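The Second Ledger

The bank in Trosivley stopped paying out on a Tuesday in August. A printed sheet was taped inside the door. It said the Clultedska system was down for maintenance and that balances were safe.

I had 294 dollars in checking. I knew the figure because I had written it on the back of a receipt the night before, the way my father used to. He kept two ledgers, one for what the bank told him and one for what he believed.

By ten the line went past the shoe store. People held up their phones to show each other the same gray screen. A man from the Asport warehouse had been paid that morning, or had been told so. He kept refreshing until his battery died.

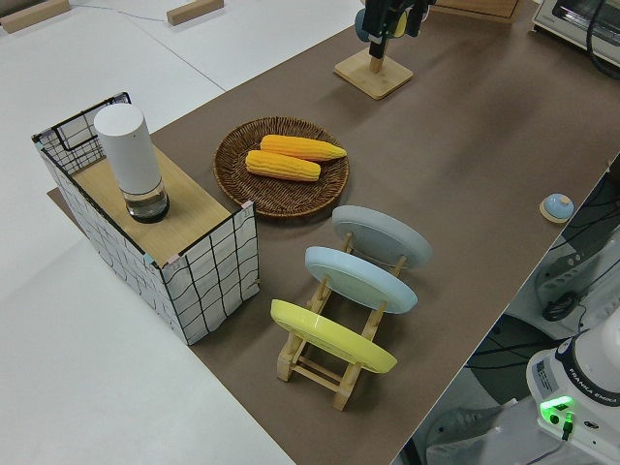
Suominen said the machines would be back by lunch. It was only a settlement problem, Suominen said, and the money had to be somewhere, because money didn't just leave. A few people in line nodded. Most of them stayed where they were.

Lunch came and the sheet was still on the door. The grocery took cash until it ran out of change, and then it took names. The woman at the register used a school notebook. She asked me for two things, my street and what I owed, and wrote them down in pencil.

At four the screens came back. Mine said 278. I stood on the sidewalk and looked at the receipt, then at the phone, then at the receipt. Sixteen dollars was not much. I could have bought gas and forgotten it. I had not bought gas.

I went inside. The teller turned her monitor so I could see it and said that 278 was the balance and that it had always been the balance. I showed her the receipt. She said a receipt with my own handwriting on it was not a document. 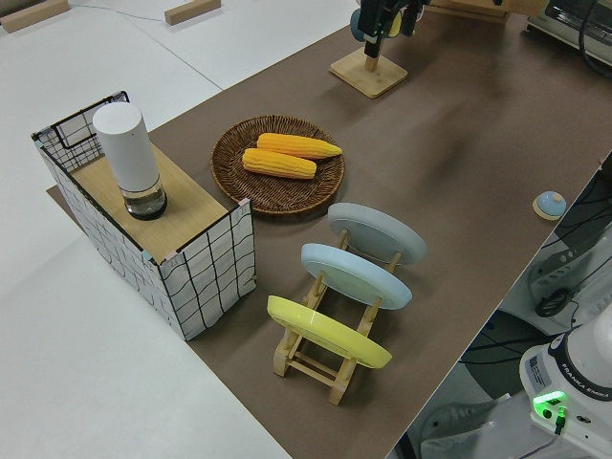 On the table, two ears of corn in a wicker tray.

I walked back to the grocery and paid what I owed from the bills in my coat. The woman crossed out my name. I asked what she would charge me for the notebook. She said it was in use, but there were more on the shelf by the batteries.

I bought one and wrote 294 on the first line. Under it I wrote 278, and the time.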